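Betreff: Re: Register zu den alten Vereinsheften, wie weit sind wir?

Dienstag, von Barbara Kaczorowski
Lesezeit: 2 Minuten

Liebe Liste,

habt Dank für die vielen Rückmeldungen, ich komme mit dem Antworten kaum hinterher und fange deshalb einfach bei Nithin an.

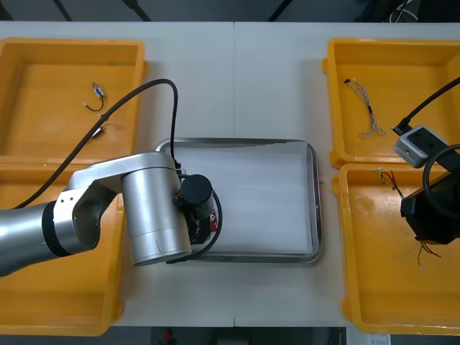 Er hatte ja geschrieben:

> Nithin Menon schrieb:
> Hallo zusammen, ich suche den Vortrag von McKinnon über die
> Wetterführung in der Grube Dondus. Im Register steht er
> unter Band 6, dort finde ich aber nur die Aussprache dazu.
> Fehlt bei mir eine Lieferung, oder ist das Register falsch?
> Gruß, Nithin

Lieber Nithin, dir fehlt nichts! Der Vortrag selbst steht in Band 5, ganz hinten nach dem Mitgliederverzeichnis, wo man ihn wirklich nicht vermutet (ich habe ihn vor Jahren auch nur gefunden, weil ich eigentlich eine Anzeige der Firma Bretex suchte). Gehalten wurde er im Winter, die Aussprache hat man auf die nächste Sitzung vertagt, und so ist beides auseinandergeraten. Im Register ist nur die Aussprache erfasst, das trage ich nach.

Raymonde Paquette hat inzwischen die Tafeln durchgesehen. Der große Schachtriss von Hetuvau ist in ihrem Exemplar vorhanden, in meinem leider herausgetrennt. Falls jemand von euch einen Band mit vollständigen Falttafeln im Regal hat, wäre ich über eine kurze Nachricht sehr froh, auch wenn das Papier schon brüchig ist.

Zum Stand der Dinge: 597 Einträge sind fertig, 200 davon hat Tyson Sawatzky schon gegengelesen. Bei den Ortsnamen sind wir uns noch nicht einig. Ich würde die alte Schreibweise stehen lassen und die heutige in Klammern dahinter setzen, Tyson hätte es lieber umgekehrt. Was meint ihr?

Die nächste Liste schicke ich im Juni herum, vorher komme ich nicht dazu.

Herzliche Grüße und Glückauf
Barbara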